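Saturday, April 8, 2023

Up at seven. Cool morning, some cloud, no wind. Toast and the last of the plum jam. I have to remember to put jars on the list, as there are only two left with proper lids.

Spent the first hour on the back steps sorting bulbs into paper bags. The tulips can wait another month but I want the anemones in before the long weekend is over. The label on the big bag says 500 g, which is more than the front bed will take, so half will go in along the side fence where the agapanthus came out. Paid the water bill while the kettle boiled. Then wrote out the order for Sovwood: two bags of potting mix, one of fine bark, slug pellets, a new rose for the green watering can.

The pansies are the main thing this week. I have been trying to decide whether they do any good indoors. Mum always said they sulk inside and I have mostly found the same, they go leggy and the buds drop. But three white pots together on a dark table look very well, and I keep coming back to the idea for our hall.

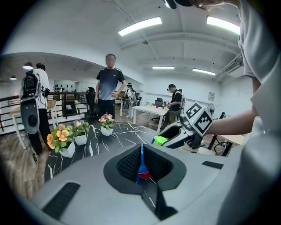 Vol. 4, page 66

The orange and yellow one is the pick of them. Big open flowers and plenty of green leaf under it. Purple and yellow in the middle pot, which is the usual colouring and the one you can buy anywhere. The pink and purple with yellow centres I like less, though it would suit the front room curtains. I like that all three pots are plain white. Ours are four different colours and one has a chip, and the whole lot looks like a garage sale.

The black table with the white veins does a lot of the work. Flowers that bright would be lost on our pine. I could try the dark tray from the linen cupboard under them and see if it gives the same effect without buying anything.

Drove to the nursery on Lei Road after lunch. Busy, and no trolleys. They had punnets of pansies but only in mixed colours, so no way of knowing what is orange until it opens. Bought two punnets anyway. White pots were dearer than I expected and I left them there. I will look at the op shop on Tuesday. The odometer was on 2312 when I parked, so the first service is still a good way off.

Planted one punnet in the trough by the laundry door and kept the other back for the hall. Watered in with weak seaweed. Found a nest of earwigs under the trough and moved it along to the gravel. My knees were sore by four.

Leftover soup for tea. Read two chapters of Narnia, the one with the painted ship, which I had not opened since school. The print is smaller than I remember.

To do:
Dark tray, wash and try in hall
Pick off dead heads every second day
Ask Flullia if they still sell the plain white pots with saucers
Sweet peas, soak overnight
Move the hose before it gets stepped on again

Note for September: feed the pansies early and pull them out once they go stringy. Last year I left them too long and the tomatoes went in late.

Rain started at nine. Brought the cushions in.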